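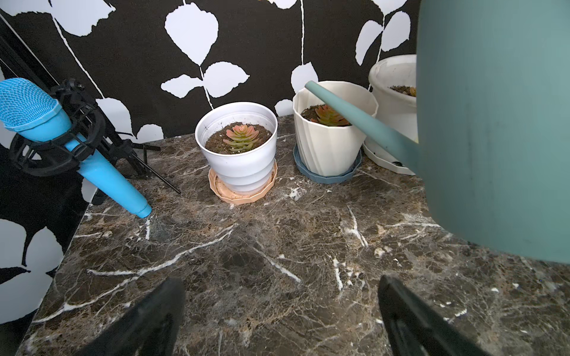

수출입협의회 환율대응 분과 회의록

일시: 2026년 2월 16일 오후 2시
장소: 협의회 3층 소회의실
참석: 아파레시다 메데이루스(분과장), 레오니 프라이(기록), 회원사 Graser, Menzies, Clullow 담당자 각 1인
불참: Jastolura (사유 미제출, 세 번 연속)

1. 전 회의록 승인
12월 회의록은 "환율이 곧 안정될 것으로 보인다"는 문장을 삭제해 달라는 요청이 있었음. 발언 당사자인 Menzies 측의 요청임. 분과장은 회의록이 예측의 정확성까지 보증하는 문서는 아니라며 원문 유지를 제안했고, 그대로 승인됨. Menzies 기권.

2. 원화 약세에 따른 회원사 영향
설문을 65개사에 보내 41개사에서 회신을 받음. 이 중 23개사가 수입 원자재 대금 부담이 늘었다고 답했고, 7개사는 수출 단가 경쟁력이 나아졌다고 답함. 나머지는 "영향 없음" 또는 "모르겠음"인데, 프라이 씨가 두 항목을 한 칸에 묶어 집계한 탓에 구분이 되지 않음. 다음 설문부터 칸을 나누기로 함.
Graser는 결제 통화를 유로로 바꾸자고 거래처에 제안했다가 정중한 답장을 받았다고 보고함. 답장에 금액은 달러로 적혀 있었다고 함.

3. 공동 환헤지 상품 검토
Clullow가 은행 두 곳의 조건을 비교한 자료를 배포함. 수수료 부분은 각주에 있고 각주는 다음 쪽에 있는데 다음 쪽은 인쇄되지 않음. 이에 대한 토론이 40분가량 이어졌으나 수수료를 모르는 상태였으므로 결론은 없음.
메데이루스 분과장은 소규모 회원사가 개별로 선물환 계약을 맺기에는 최소 금액이 높다는 점을 지적하고, 공동 가입이 가능한지 은행에 서면으로 문의하자고 함. 전원 동의.

4. 정부 건의문
초안 중 "신속하고 과감하며 실효성 있는 대책" 부분에서 Menzies가 어떤 대책인지 물음. 답변하는 사람 없음. 다음과 같이 고치기로 함.
가. 수입 원자재 결제자금 대출의 만기 연장
나. 환변동보험료 지원 대상에 중소 수입업체 포함
형용사는 모두 삭제. 초안이 두 쪽에서 반 쪽으로 줄어듦.

5. 기타
다과비 인상 건은 커피 원두가 수입품이라는 이유로 2번 안건에 포함해 달라는 의견이 나왔으나 분과장이 받아들이지 않음. 현행 유지.
Jastolura에 출석 요청 공문을 다시 보내기로 함. 지난 공문의 반송 여부도 확인할 것.

조치 사항
은행 서면 문의 및 자료 전체 쪽 재배포: Clullow
건의문 수정본 회람: 메데이루스
설문 재집계, 공문 발송: 프라이

차기 회의 일정은 추후 통지.
오후 4시 35분 폐회.

기록: 레오니 프라이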